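2024-03-02
Notebook p. 26, Otville room
Floor litter and basket liner, mixed load

Purpose: continue with the furnished room as the test area for litter clearing. Last entry used paper only, which compresses and says little about the basket. Load for this entry is mixed - slippers, snack wrappers, paper cup, drink bottle, wooden stick, paper scraps. All dry. No food left in anything, bottle cap on.

Room: beige carpet in the work area, gray striped carpet alongside. Furniture stays where it was. The nested wood pieces against the wall are a nuisance for anything that rolls, and I would like the small one pushed fully under the large one before the next entry, or taken out. Leave the purifier where it is, but its cord crosses floor we want to use. Route it along the baseboard and tape it. The wheeled planter and the tall red bin by the corner are outside the work area. Do not use the red bin for test waste, as it gets emptied with the building's rubbish and we lose the weights.

Liner: Mondoven clear, flat width 500 mm, folded over the rim by hand. Same batch as last time, with the dark lettering near the top. Fold depth was set at 11 cm, measured at the front only. Deeper fold holds better but takes length from the bottom, and then the bag hangs like a hammock in the basket and the load sits high. With shallower folds the liner drops in as soon as something heavy catches the edge. I have not found a depth that suits both cases. Okonkwo liners are thicker and may behave differently. Still on order.

Scatter: items tossed from standing height, no placing, no second toss if something lands badly. Slippers allowed to land either way up. The stick is the odd one. It gets stepped on, it disappears along the grain of the carpet under low light, and it is longer than anything else in the load.

Views of floor and basket, see notes after.
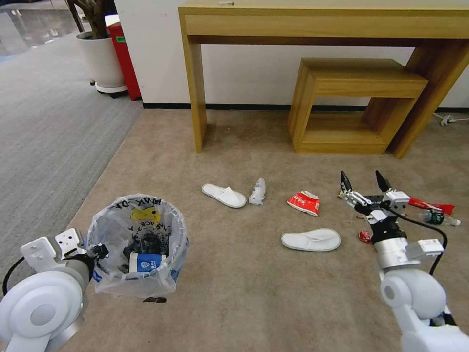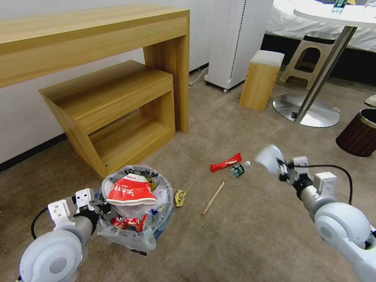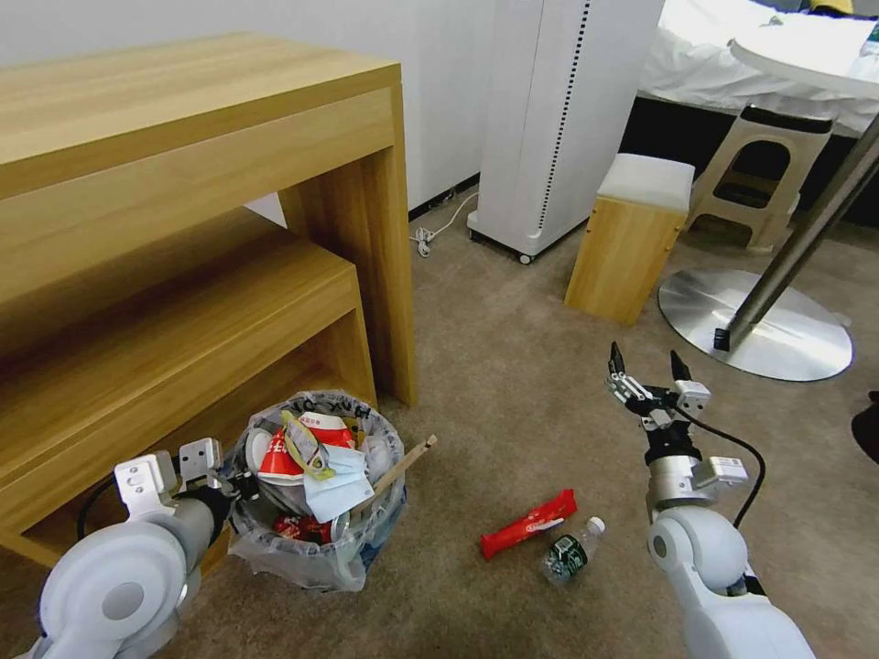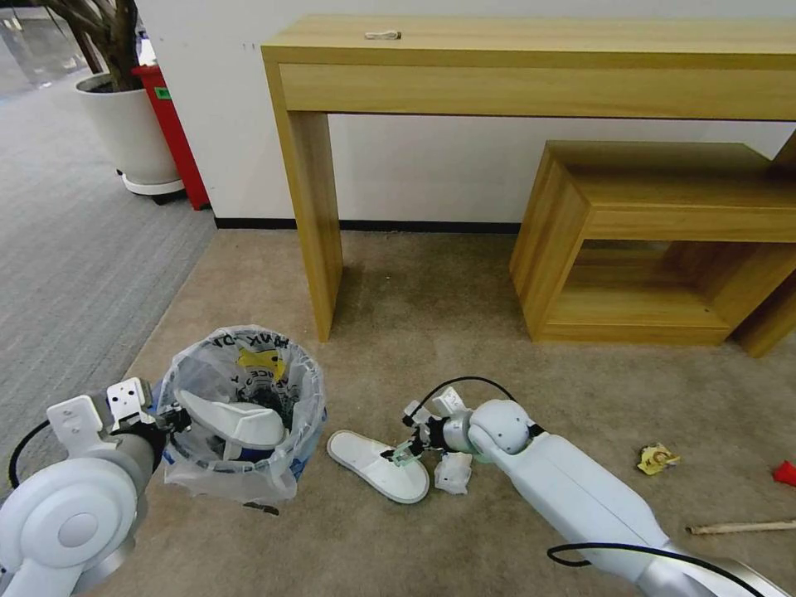

Otville room, lined basket on the carpet. Slippers in the first and last, drink bottle in the second and third.

Notes on the items.

Slippers. Disposable hotel type, thin soles. Straightforward to lift by the side, less so by the toe, where the upper flattens. In the basket they do not compress at all. With one tilted across the opening, as in the last view, half the mouth is gone and whatever goes in next rides on top of it. Suggest slippers go in toe down against the wall of the basket. If that can't be arranged, put them in early, before the wrappers have made a springy layer.

Wrappers. Light, slide on the carpet when touched at the edge. The gold-yellow one is stiffer and holds its crumple, so it stays put better than the flat red ones. Wrappers also cling to the liner by static and hang partway down the side. No action, but do not take a wrapper high in the bag as a sign that the basket is full.

Cup. Red and white paper, crushed. Sits well on top of a soft load. Crush it before scatter every time so that the volume is the same between entries. I have been inconsistent here and the earlier paper-only figure should be treated with suspicion for that reason.

Bottle. Rolls. Carpet pile stops it sooner than I expected, and it came to rest well inside the work area each time. Keep the cap on, as an open bottle collapses when gripped and skews the volume.

Stick. In the third view it stands out over the right side of the rim, on a diagonal. Two problems with leaving it like that: it can be knocked out when the basket is moved, and the end inside the bag can go through the film when the bag is tied. Checked the liner afterward over a sheet of white paper and found no hole, but one liner is not a result. Snap sticks in half from now on? That changes the item. Leave whole for the present and log every case where it stands above the rim.

Small scraps. One dark scrap near the foot of the basket in the first view. Easy to overlook from above when the basket is in the way. Add a step to the Jadau checklist: shift the basket, look under and in front of it, put it back on its mark.

Weight: net load 419 g with everything in, liner included, face mask included. Bench scale zeroed with the empty basket. Weigh again with the slippers left out, I want to see how much of the total they are.

Open points:
- tape mark for the basket position, the old one has lifted
- fold depth to be measured front and back, front alone hides a slant
- second set of slippers, the present ones are going soft at the straps
- vacuum before scatter, fluff is being counted as litter
- stock of whole sticks is low

Next entry: same load, basket moved to the gray carpet, Okonkwo liner if it has come. If it has not, repeat with Mondoven and a shallower fold.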